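Show, don't program? A note of caution on teaching by hand 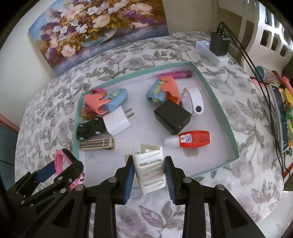
Every few months a member forwards me a link with the subject line "this changes everything", and lately the links have all been about the same idea. You don't write code for the robot any more. You take hold of a gripper, you do the job yourself a number of times, and a learning system works out the rest. Or you sit at a desk with a pair of controllers and drive the arm remotely until it has seen enough. I've now read more of these than I can count, and I've spent two evenings trying it, so this month's column is my attempt to say why I'm interested and why I'm still keeping my wallet in my pocket.

First, the good part, so I'm not accused of being a grump from the first paragraph. Anyone who has taught an arm with a pendant knows how miserable it is. You jog one joint, save a point, jog another, save a point, and after an hour you have a motion that works as long as the part never moves. Showing the motion by hand is a huge improvement in how it feels. You pick up a thing and put it down again. A child could do it, and a child probably would do it better than most of our membership (I include myself). The hand-held kind is cheaper to get going with too, as you don't need the arm sitting there while you collect. You need the fingers, a camera and somewhere to work.

My trouble starts with what the method asks of you after that.

Take the job I set myself, sorting small household odds and ends out of a shallow tray. That sounds like the easiest task going. Then you look at what's in a real tray. A white wristband standing up in a loop. A plug adapter with its prongs sticking up at an angle. A toy car upside down with its wheels in the air. Two folding toys in light blue plastic, one of them half on top of something smaller. A bottle, a charger on a tilt, a slim pink cylinder that would be off across the floor given half a chance. Eleven items, and I'd say no two of them want to be picked up in quite the same way. The white lattice-sided holder is friendly enough, with slotted walls for a pair of ribbed pads to close on. I wouldn't put money on the wristband.

Now, a person deals with this without a thought. You come in from the side for one, from above for the next, you nudge the toy out of the way, you squeeze a bit less on whatever looks flimsy. When you're holding the gripper you do all of that too, and that's my first complaint. The demonstrations record what you did. They say very little about why. If I go around the toy car because I don't want to snag on a wheel, the recording holds a curved path near a dark object. Whether the learner takes from that "mind the wheels" or "always swing left at the bottom of the tray" depends on how much else it sees, and I have yet to meet anyone who can tell me in advance which one I'll get.

The second complaint is about numbers. Hinata Kaneko, who gave our September talk on this and will be known to a lot of you, was refreshingly blunt when I put it to her over coffee. She said she wouldn't trust a policy for mixed clutter on fewer than 1,000 demonstrations, and she'd want them gathered by at least three people. Her reasoning was that one person gets into a groove. You start picking the same item first, in the same way, and the set looks large on paper and is really the one habit over and over. I went home and checked my own recordings and she was dead right. By the second evening I was going for the same side of the tray every time, and I'd gotten quicker and sloppier with it.

So work out the hours. If each pick is short but you also have to reset the tray, shuffle things about, throw away the ones you fumbled and stop for your wrist, you are not looking at an afternoon. The articles love the phrase "in minutes". I'd like to see the articles' authors do the thousandth pick.

There's a third thing, and this is where I think the sales literature gets slippery. Drirkora, who make one of the kits people keep asking me about, put out a brochure in which every demonstration is filmed on a plain white bench under good light with four well-behaved blocks. Fine, you have to start somewhere. But homes aren't like that. My sister's spare bed has a grey floral bedspread with leaves bigger than my hand, there's a strap lying next to the tray, a power strip with its blue light on, cables down the side, a big flower painting against the wall. A camera on the gripper takes in the lot. If the collection is done only on white benches, I want to know what happens on the bedspread. If it's done only on the bedspread, I want to know what happens when she changes the sheets. I asked Drirkora's local agent this in writing and received a very nice reply with the brochure attached.

To be fair to the other side — and a few of you will write in if I'm not — variety is exactly what the hand-held approach should be good at. You can carry the thing from room to room. You can't do that with an arm bolted to a bench. The group over in Wenstead, who are a good deal more patient than I am, have been collecting in kitchens, sheds and one laundry, and they report that the messier sets gave them better behaviour in places the system hadn't seen. I believe them. I'd believe them more if they'd published the failures alongside the successes, and I've told them so.

What about driving the arm by remote control instead? Some members swear by it. The argument is that the recording comes from the real machine with its real reach, so you can't teach it something it has no hope of doing. When you're waving a gripper about by hand your elbow can go places the robot's can't, and you may not find out until much later. That's a sound argument. Against it, remote driving is slow, it's tiring on the eyes, and you lose nearly all sense of touch. I tried it on the Allex arm at the club and squashed a paper cup flat on my first go while thinking I was barely touching it. With the fingers in your own hand you at least feel when something's slipping.

Štefanec's little booklet on teleoperation, which is in the club library under the window, suggests doing both: broad collection by hand, then a smaller set driven on the arm to bring things back to what the machine can manage. I think that's the most sensible advice I've read on the topic. It also doubles the work, which the booklet mentions once, on the second-last page.

If you're still keen, and I gather plenty of you are, these are the questions I'd put to anybody selling you a kit or a story:

How many demonstrations, by how many different people, for the task in the video?

How many attempts did the robot make for every one they're showing you?

Were the objects in the test the same ones used in the teaching? Same objects, new positions is a much easier exam than new objects.

What does it do when the grip misses? Many of these sets contain only tidy successes, so the robot has never once been shown how to recover. Mine certainly hadn't. I'd deleted all my fumbles out of pride, and Hinata tells me some of those were the ones I should have kept.

Who labels and checks the recordings, and is that in the price?

None of this is meant to stop anyone having a go. I'll be carrying on with the tray myself, mostly out of stubbornness. But when a method is described as effortless I look for the effort, and in this case it has been moved from the programmer's keyboard to somebody's forearm, a couple of hundred picks at a sitting. That's a fair trade for some jobs. For one part in one fixture, the old pendant will have you finished before lunch, and I wish somebody in the trade would say so a bit louder.

The club's loan gripper can be booked from the desk on the usual terms. Please bring the pads back clean, and please, if you collect anything with it, write down what was on the tray, where you were and who was holding it. We have a drive full of recordings from last winter that can't be used because there's no note with any of them. I've opened a few dozen and I can't tell whether they're practice runs, finished sets or one of the kids playing with the colours.

Letters on this one are welcome, including the cross ones. If anyone has a set of hand demonstrations with the failures left in and is willing to share it, I'd like to hear from you before the next issue.

Posted 19 May 2021
14 shares | 4 comments

Recent items
Gearbox noises and what they mean, part 2
Members' night: bring your worst cable
Is your emergency stop where you think it is?
Second-hand arms: three things to look at before you pay
Library additions this autumn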